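Comptages, prélèvements et quotas : vos questions

Page tenue par Rekha Ramasamy pour les lecteurs du bulletin Orkemano. Mise à jour le dimanche 13 octobre.

D'où sortent les chiffres de gibier publiés à l'automne ?

De trois sources qu'on mélange un peu vite. Il y a les comptages de printemps, faits à pied ou en voiture, de nuit, au phare. Il y a les carnets de prélèvement rendus par les chasseurs à la fin de la saison. Et il y a un calcul qui part des deux premiers pour arriver à un effectif estimé. Le communiqué ne retient en général que le troisième, sans dire comment on y est arrivé. Quand on me donne un nombre de chevreuils à l'unité près pour un massif forestier entier, je commence par demander la marge d'erreur. Elle existe presque toujours. Elle se trouve en annexe, quand l'annexe est en ligne.

Un comptage nocturne, ça compte quoi au juste ?

Les animaux vus ce soir-là, sur ce circuit-là, par cette équipe-là. On en tire un indice kilométrique : le nombre d'animaux observés divisé par la distance parcourue. L'indice sert à suivre une tendance, à condition de refaire le même trajet dans les mêmes conditions pendant plusieurs années. Il ne donne pas une population. Les gens du métier le savent très bien et l'écrivent dans leurs protocoles. Le problème commence quand l'indice passe dans un tableau dont la colonne s'intitule « effectif ».

Sur notre secteur, le circuit fait 23 kilomètres. Il en faisait moins avant la réouverture de la piste du haut, et les deux séries ont été mises bout à bout sur le même graphique. Je ne dis pas que la hausse affichée est fausse. Je dis qu'on ne peut pas la lire sur ce graphique.

Est-ce que la météo fausse les résultats ?

Oui, et dans les deux sens. Brouillard, pluie, vent fort, pleine lune, herbe haute : tout cela change ce qu'on voit depuis une voiture. Le protocole prévoit de reporter la sortie si les conditions sont mauvaises. Dans les faits on reporte une fois, rarement deux, parce que les équipes ne sont pas disponibles à volonté. Certains circuits utilisent maintenant l'outil Meteo pour noter les conditions heure par heure. C'est un progrès, je veux bien. Encore faudrait-il que ces relevés servent à corriger quelque chose, et je n'ai vu aucun bilan où c'était le cas.

Les carnets de prélèvement sont-ils fiables ?

Pour le grand gibier soumis à plan de chasse, plutôt oui : chaque animal doit porter un bracelet numéroté avant d'être déplacé, et le bracelet laisse une trace. Pour le petit gibier et les oiseaux de passage, c'est une autre affaire. On travaille souvent sur un échantillon de carnets rendus, puis on extrapole à l'ensemble des permis.

Or ceux qui rendent leur carnet ne ressemblent pas forcément à ceux qui le laissent au fond du coffre. Celui qui n'a rien tiré ne voit pas l'intérêt de renvoyer une page blanche. Celui qui a beaucoup tiré n'en voit pas toujours l'intérêt non plus, pour d'autres raisons. L'an dernier, sur notre secteur, 400 carnets ont été envoyés et 40 % sont revenus. Le bilan ne mentionnait que le total extrapolé. Il a fallu écrire pour obtenir le taux de retour.

Que vaut l'application de déclaration ?

On parle ici d'Eltus, l'application que plusieurs sociétés de chasse du coin ont adoptée. Elle marche correctement là où il y a du réseau. Dans le vallon, la déclaration part quand on remonte au parking, et l'heure enregistrée est alors celle de l'envoi. Si quelqu'un veut un jour étudier les heures de tir à partir de ces données, qu'il s'abstienne.

Autre point qu'on me signale souvent : le menu des espèces propose le sanglier en premier. Je n'ai aucune preuve que des erreurs de saisie en découlent. Je remarque seulement que personne ne l'a vérifié.

Pourquoi le quota monte-t-il alors qu'on voit moins d'animaux ?

Voir moins d'animaux ne prouve pas qu'il y en a moins. Ils peuvent avoir changé de versant, être devenus plus discrets, ou profiter d'une coupe récente à trois kilomètres. Dans l'autre sens, un quota en hausse ne prouve pas que la population augmente. Il peut répondre aux dégâts agricoles ou à l'abroutissement des jeunes plants. Un quota est une décision, prise après discussion entre des gens qui n'ont pas les mêmes intérêts. Les chiffres y entrent pour une part, et cette part varie beaucoup d'une année à l'autre.

Demandez le compte rendu de réunion. S'il tient en une demi-page, vous savez déjà à quoi vous en tenir sur la discussion.

Les pièges photographiques vont-ils régler la question ?

On nous l'annonce à chaque rentrée. Les appareils sont bons, les images aussi. Le tri est long, et le même brocard qui passe onze fois devant le même arbre reste un seul brocard. Il existe des méthodes statistiques sérieuses pour en tenir compte, mais elles demandent un plan d'échantillonnage : des emplacements tirés au sort ou disposés en grille, et non accrochés là où « ça passe bien ». Quand un rapport s'appuie sur des pièges photo, cherchez comment les emplacements ont été choisis. Si rien n'est dit, c'est au bord du sentier.

Shu-fen Kao, qui a relu cette page, me trouve injuste sur ce point. Elle fait remarquer que même un réseau mal disposé permet d'établir la présence d'une espèce, et elle a raison. Établir une présence et estimer une densité restent deux exercices différents.

Qu'est-ce que la méthode Hettiarachchi ?

Le nom circule depuis qu'un bilan local l'a cité en note de bas de page. C'est la feuille de calcul qui sert ici à passer de l'indice au nombre estimé, en appliquant un coefficient de détection. Ce coefficient est le même pour la plaine et pour la forêt dense. J'ai posé la question deux fois. La première réponse disait que la feuille serait revue. La seconde disait la même chose, avec une autre signature.

Comment lire un bilan sans y passer la soirée ?

Regardez d'abord s'il y a un intervalle autour de l'estimation. Ensuite le nombre de sorties faites, pas seulement prévues : 2 sorties ne pèsent pas comme quatre. Puis la longueur du circuit, année par année. Si ces éléments manquent, gardez la tendance sur dix ans et oubliez le chiffre de l'année. Méfiez-vous aussi des pourcentages de hausse calculés sur de très petits nombres — passer de trois à six lièvres vus, c'est bien un doublement, et ça ne veut pas dire grand-chose.

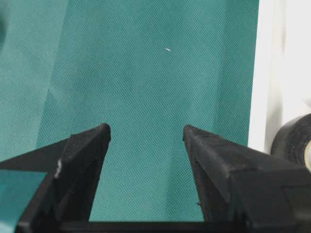
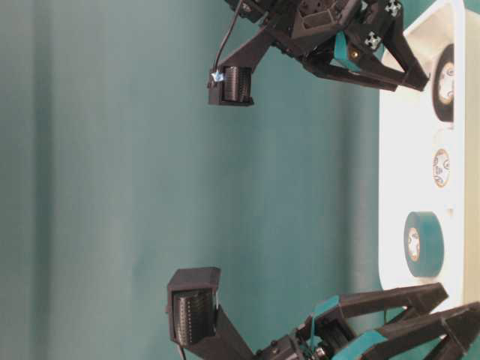

Peut-on obtenir les données brutes ?

En principe, oui, sur demande écrite, au moins pour les données détenues par une administration. Précisez l'année, l'espèce et le secteur, et demandez un tableur. Sans cette précision vous recevrez un scan de travers. Les localisations d'espèces sensibles peuvent être floutées, ce qui se comprend. Que la date des sorties le soit aussi se comprend moins, et vous pouvez insister.

Faut-il participer aux comptages quand on n'y croit qu'à moitié ?

J'y vais chaque printemps. On apprend plus en une nuit à l'arrière du véhicule, le carnet sur les genoux, qu'en lisant trois bilans. On voit aussi où ça coince : le phare qui faiblit, le doute entre une biche et une chevrette à deux cents mètres, la case qu'il faut bien remplir. Les inscriptions se font auprès de votre société de chasse ou de l'association naturaliste la plus proche — les équipes mixtes sont les meilleures, chacun surveille un peu l'autre. Prenez des vêtements chauds et votre propre crayon.

J'ai trouvé une erreur sur cette page, à qui écrire ?

À la rédaction du bulletin, avec la source. Les corrections sont ajoutées à la mise à jour suivante et l'ancienne version reste consultable. Les messages sans source sont lus, mais ils ne modifient pas la page.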